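강의자료실 > 작업장 기초 > 4주차 유인물

작업장 기초 4주차: 바닥, 전선, 조명, 가는 금속봉 다루기
담당 Oluf Gunnlaugsson / 실습 보조 Esben Ketilsson

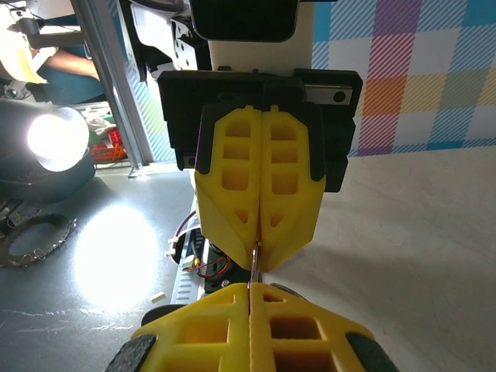
지난주에 공구 보관까지 다루었고, 이번 주는 작업이 진행되는 동안의 정리를 다룬다. 교재 91쪽부터 읽어 오면 된다. 교재는 작업이 끝난 뒤의 청소를 중심으로 쓰여 있어 이 유인물과 순서가 다르다. 시험 범위는 유인물 순서를 따른다.

1. 용어

이 수업에서 '정리'는 물건의 자리를 정하고 그 자리에 두는 일을 말한다. '청소'는 먼지, 기름, 절삭 찌꺼기를 없애는 일이다. 둘을 섞어 쓰지 않는다. 과제에서도 구분해서 쓸 것.

'임시 자리'는 작업 중에만 쓰는 자리다. 분해한 부품, 방금 쓴 공구, 곧 다시 끼울 나사가 놓이는 곳이다. 임시 자리를 정하지 않고 작업을 시작하면 대개 바닥이 임시 자리가 된다.

2. 바닥

회색 계열의 매끈한 바닥은 쓸고 닦기에 좋다. 단점은 두 가지다. 회색이나 은색 부품이 잘 보이지 않고, 강한 조명이 비치면 반사광이 생긴다. 반사광이 있는 자리에서는 작은 나사나 와셔를 찾기가 어렵다. 떨어뜨린 부품을 찾을 때는 조명의 각도를 바꾸거나, 손전등을 바닥에 거의 눕혀 비춘다. 그림자가 길어지면 작은 것도 드러난다.

검은 부품은 회색 바닥에서 눈에 띄는 편이지만 장비 그림자 안에 있으면 마찬가지로 놓친다.

바닥에 부품을 내려놓아야 할 때의 규칙
- 통로 쪽에 두지 않는다.
- 받침을 깐다. 천, 고무판, 얕은 쟁반 중 아무것이나 좋다.
- 고리 모양 부품은 눕혀 둔다. 세워 두면 굴러간다.
- 돌출된 핀이나 작은 금속 돌기가 있는 부품은 그쪽이 눌리지 않게 놓는다.
- 자리를 뜰 때는 상자에 담는다. 잠깐이라도 같다.

Nurnlow 실습동에서는 바닥에 노란 테이프로 임시 자리를 표시해 쓴다. 우리 실습실은 테이프를 쓰지 않고 고무판을 쓴다. 고무판은 문 옆 선반 맨 아래 칸에 있다. 쓰고 나면 기름을 닦아서 돌려놓는다.

3. 전선

전선은 길이, 색, 묶는 위치의 순서로 본다.

길이. 남는 길이는 한쪽으로 모은다. 양 끝에 조금씩 남기면 중간에서 엉킨다. 움직이는 부분에 연결된 전선은 가장 멀리 움직였을 때를 기준으로 여유를 둔다. 정지 상태에서 보기 좋게 당겨 묶은 전선은 나중에 단자에서 빠지는 경우가 있다.

색. 빨간 선과 검은 선은 직류 전원에 흔히 쓰이는 조합이다. 색만 보고 극성을 단정하지 말고 측정기로 확인한다. 앞사람이 선이 모자라 다른 색을 이어 쓴 경우가 실습실에서도 나온다. Mahmoud Salem 선생이 지난 학기에 나눠 준 색상표는 Utthorpe 기준이고 이 수업의 표와 보라색, 회색이 서로 다르다. 이 수업의 표를 쓸 것.

묶는 위치. 냉각 팬 주변은 먼저 비운다. 날개에 닿지 않더라도 흡입구나 배출구를 덮으면 안 된다. 통풍 슬롯 앞도 같다. 그다음 날카로운 판금 모서리를 피하고, 마지막으로 모양을 본다.

케이블 타이는 조인 다음 전선을 손가락으로 밀어 본다. 피복이 눌려 들어갈 정도면 너무 조인 것이다. 남은 꼬리는 머리에 바짝 붙여 자른다. 비스듬히 자르면 끝이 날카로워져 손등을 긁힌다. 자주 풀어야 하는 곳에는 벨크로 타이를 쓴다.

4. 조명

정밀 작업을 하는 자리의 조도는 1000럭스로 맞춘다. 우리 실습실 기준이며, 보관 구역에는 적용하지 않는다. 조도계는 작업 면에 눕혀 놓고 읽는다. 손에 들고 읽은 값은 기록하지 않는다.

큰 원통형 조명을 바닥에 가깝게 둘 때는 빛이 바닥에서 되비치는 것을 확인한다. 확인 방법은 간단하다. 작업자가 앉는 높이에서 바닥을 보고, 둥글게 밝은 부분이 시야에 걸리면 등을 돌리거나 높이를 바꾼다. 금속 부품의 번쩍임도 같은 방법으로 줄인다. 그래도 남으면 확산판을 댄다.

등의 몸체는 뜨거워질 수 있으므로 전선 묶음과 떼어 놓는다. 조명의 전원선도 3절의 규칙을 따른다. 조명 선만 예외로 두고 통로에 늘어뜨리는 조가 매년 있다.

5. 가는 금속봉과 축

가는 봉은 휘기 쉽고, 한번 휘면 눈으로는 잘 모른다. 평평한 유리판이나 정반 위에서 굴려 본다. 빛이 새는 틈이 규칙적으로 나타났다 사라지면 휜 것이다.

잡는 법
- 봉 끝만 강하게 집지 않는다. 집은 곳에서 기울기 시작한다.
- 두 곳에서 받칠 때는 먼저 아래쪽을 받치고 위쪽을 맞춘다.
- 한쪽에서 다른 쪽으로 넘길 때는 받는 쪽이 잡은 뒤에 놓는다. 사람 둘이 할 때는 받는 사람이 "잡았다"고 말한다.
- 표면이 매끈한 봉은 고무를 댄 면으로 잡는다. 이빨이 있는 집게는 자국을 남긴다.
- 세로로 들 때는 아래에 발을 두지 않는다.

보관은 눕혀서 한다. 세워 두는 통을 쓰려면 봉 길이의 절반 이상이 통 안에 들어가야 한다. 지름이 다른 봉을 한 통에 섞지 않는다.

6. 실습

2인 1조. 준비물은 얕은 쟁반, 고무판, 케이블 타이, 니퍼, 조도계. 타이는 조마다 22개씩 나눠 준다. 모자라면 Ketilsson에게 말한다.

(1) 작업 전에 임시 자리를 정하고 종이에 그린다. 자로 잴 필요는 없다.
(2) 전원을 끄고 연습용 판의 전선을 모두 푼 다음 다시 묶는다.
(3) 상대 조원이 전선을 손으로 밀어 보고, 조인 정도를 기록한다.
(4) 조명을 낮은 위치와 높은 위치에 한 번씩 두고 작업 면의 조도와 바닥의 반사 위치를 적는다.
(5) 금속봉을 굴려 검사하고, 휜 것은 빨간 스티커를 붙여 따로 낸다.
(6) 바닥을 처음 그림과 비교한다. 그림에 없는 물건이 있으면 그 물건의 이름과 위치를 적는다.

(6)번이 보고서의 주된 내용이다. 분량은 한 장, 그림은 손으로 그려도 된다. 휜 봉을 펴서 내지 말 것. 펴진 봉은 다음 조가 검사할 수 없다.

7. 자주 받는 질문

청소를 먼저 해도 되는지: 안 된다. 쓸다가 부품이 쓰레받기로 들어간다. 부품을 먼저 줍고 그다음 쓴다.

남의 조 부품을 주웠을 때: 원래 자리로 짐작되는 곳에 두지 말고 문 옆의 습득물 상자에 넣는다. 주운 위치를 적은 쪽지를 같이 넣는다.

Orix 상자를 써도 되는지: 칸막이가 있는 것은 된다. 칸막이가 빠진 상자는 다음 달까지 교체 예정이니 쓰지 말 것.

다음 주는 표면 오염과 용제. 장갑은 각자 가져온다. 라텍스 알레르기가 있으면 미리 알릴 것.

문의: Gilani 실습 교육실, 내선 1556 | 자료의 무단 복제를 금함 | 맨 위로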